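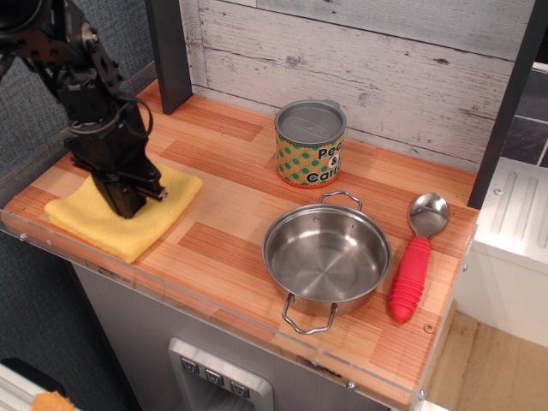
I want to write a little about play kitchens, because many parents ask me which pieces are worth keeping. My opinion is that you need very few. A small steel pot, a spoon with a red handle, one can of peas and carrots and a yellow cloth are already a full lunch for a child of four. The rest of the box can wait in the closet.

The pot should be real metal. My nephew Tekle had a plastic one first and he did not care for it. With the metal one he stirs for a long time and likes the noise very much. His mother likes it less.

About the cloth. I did not plan to buy one, I only cut an old fleece blanket into squares. Now it is the thing the children take first. They wipe, they fold, they wipe again. In our playgroup in Ikelport we have eight of these squares and we wash them together with the towels.

Zinash asked me about toy food. I prefer cans, and I like when they have a label with words. Hagos is learning his letters and he reads every can to his sister before he "opens" it. Peas takes him one minute. Carrots takes longer.

For the counter, please check the screws before the first play and again after some weeks. In August I found one that was turning with my finger. I tightened it by hand and it has stayed.

One more thing, I put the spoon to the right of the pot when I tidy up in the evening. Abenezer is left-handed and moves it every morning. I still put it there.

Tomorrow I will write about washing wooden vegetables. Mitiku, I did not forget your question about the glue.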